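Kurby 506 Integrated Amplifier (ex-demo)

I've had this one on the bench at the Stondolbridge shop for a while now and I've grown rather fond of it, so if it doesn't sell I shan't cry! It's the 506 in black, one owner before us, traded in when he moved up to separates. Full remote, original box, manual, and the little bag of spare fuses that everybody loses.

I should say straight off that this isn't a flashy amp. There's no streaming, no screen, no app. You get a volume knob with a lovely weight to it, a source selector, and a headphone socket that's far better than it has any right to be at the money. I plugged my own cans in one lunchtime and was late opening up again.

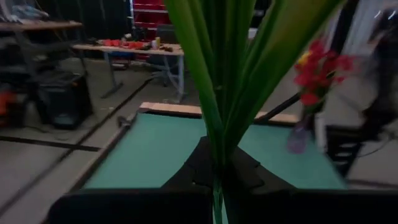

Long green leaves over the green felt top.

Inputs are four line level plus a moving magnet phono stage. I tried the phono stage with the Cantero deck we keep by the till and it's quiet, properly quiet, with a bit of warmth low down that suits older pressings. If you run a moving coil you'll want a step-up or a separate box (ask me, we usually have a couple in).

As for speakers, it likes an easy load. I had it on a pair of Sullbridge standmounts for most of a week and it filled our front room without getting shouty. On the big floorstanders it ran out of puff when I got silly with the volume, so if you've got a large room and a taste for organ music, have a look at the power amps page instead.
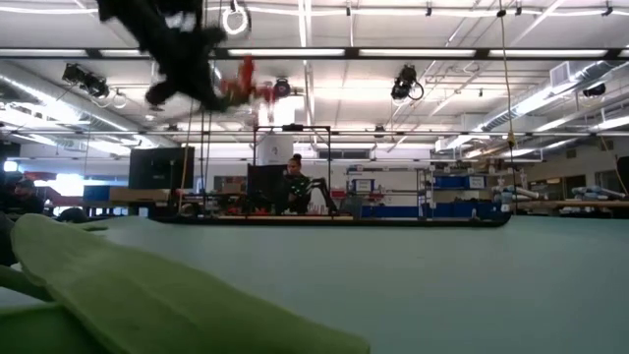 Pale green leaf shape in the foreground, red and black arm behind.

Vilja Laaksonen went through it on our workbench: new speaker terminals, pots cleaned, bias set. There's a small scratch on the top plate towards the back left, and the lettering by the balance control has faded a touch. Otherwise very tidy.

Price includes 3 months' warranty from us. Delivery is £20 on the mainland, or come and collect and have a listen first, which I'd always recommend. Bring your own records! Part exchange welcome, though I'm full up with cassette decks until April.
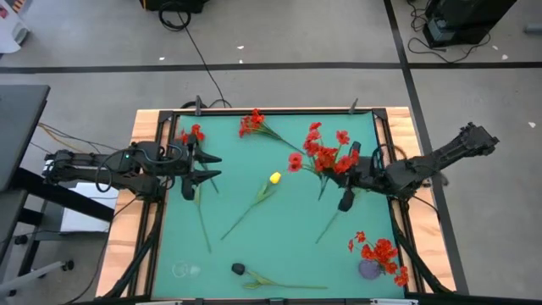 Red artificial flowers on the green mat.

To book a demo, ring the shop and ask for me, or leave a message and I'll call you back the same evening if I can.

Barnabás Major
Listing updated 1/21/19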